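Workshop News, March
by Doina Ivanov

Since the two arms came to our sorting room at Stokano, many colleagues ask me if there will be less work for us. I asked Hicham Nasr, who has sorted parts by hand for 12 years. He told me that his wrists are better, but he must concentrate more — a mistake of the robot is now his mistake to find. For practice we use foam cubes and trays, and the table is divided with blue tape. 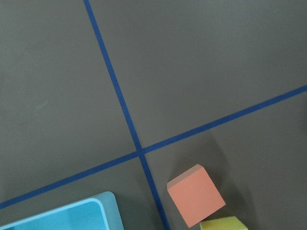
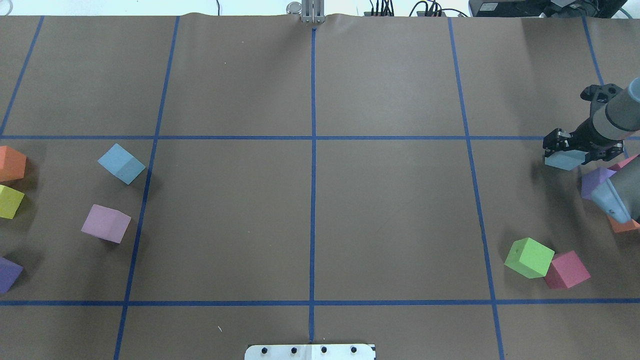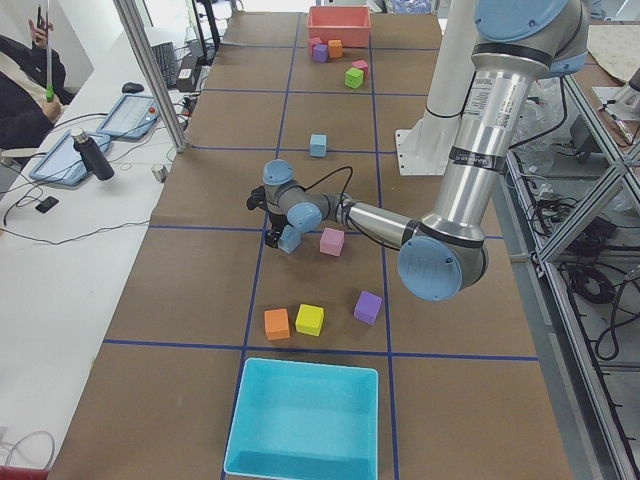

The practice table, with foam cubes on the taped cells.
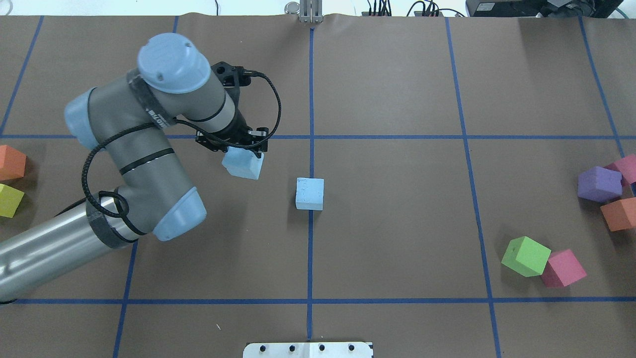
The training takes 14 hours and it is paid. I would like that the evening shift gets the same hours, and I wrote this to the management.

We use cookies to remember your settings. Accept | Decline

Comments (2)

Gralura: Is the training also for part-time people?

H. Nasr: Yes, for all. Please bring your questions, I had 43.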